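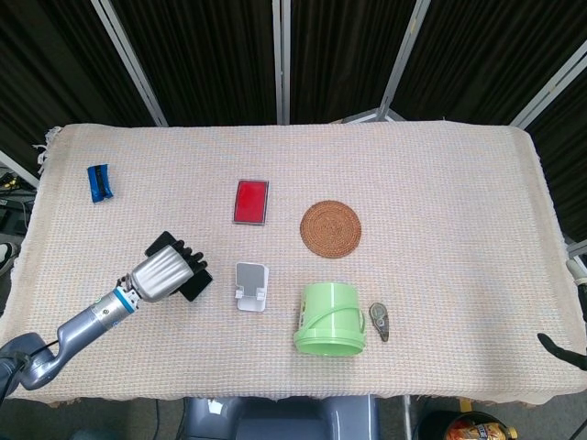
Braulio Solís replied:
Cold wash, and skip the softener. Softener is what made mine go limp. I've had a woven one on my kitchen table going on 8 years and it still has some body to it.

Joaquim Patrício replied:
Disagree on the softener, sorry Braulio. I use a tiny splash of it and mine drape way better. Stiff tablecloths drive me nuts, they poke out at the corners like a paper hat. Anyway, I thought the question was the fringe?

celeste_barros (original poster) replied:
It was the fringe, yes! Sorry, I buried it. I bought a cream woven cloth at the flea market in Skultton, and the fringe at one corner hangs loose and I can't tell if it's supposed to be like that or if the whole thing is slowly coming undone. My mother would have hemmed it by dinner time. I kind of like it raggedy. But I don't want to end up with a napkin.

obaidul_m replied:
Pull gently on one of the crosswise threads right where the fringe starts. If it slides out with no fight, nothing is holding the edge and every wash will eat another bit of it. If it grabs, somebody stitched or knotted it and you can relax.

Mine slid. I lost a good two inches before I did anything (I was lazy, and it was December, and we had people over constantly).

Braulio Solís replied:
What did you do in the end?

obaidul_m replied:
Hemstitch by hand, all four sides, cotton thread close to the cloth color. Took me three evenings of bad TV. You could also run a zigzag on a machine just inside the fringe, and that's maybe 20 minutes.

Joaquim Patrício replied:
Please don't zigzag a loose weave!! It puckers. I did it to a runner my aunt brought back from Nammont and the edge came out like lasagna. Hand stitch or knot the fringe in little bunches.

obaidul_m replied:
Lasagna means your stitch was too tight. Lengthen it and put tissue paper underneath, tear it off after.

Joaquim Patrício replied:
Fine, maybe. I'm still not doing it again.

ryszard.g replied:
Does it have color in it, Celeste? Dab a wet white rag on the colored threads before you wash anything. Pinks can run, and on cream you'd see it forever.

celeste_barros replied:
Pale pink and a bit of faint blue, so thank you, I wouldn't have thought of that. Did the tug test just now and it slid right out, ugh. Going with the hand hemstitch. Is regular sewing thread ok or do I need the thicker stuff?

obaidul_m replied:
Regular is fine, just double it.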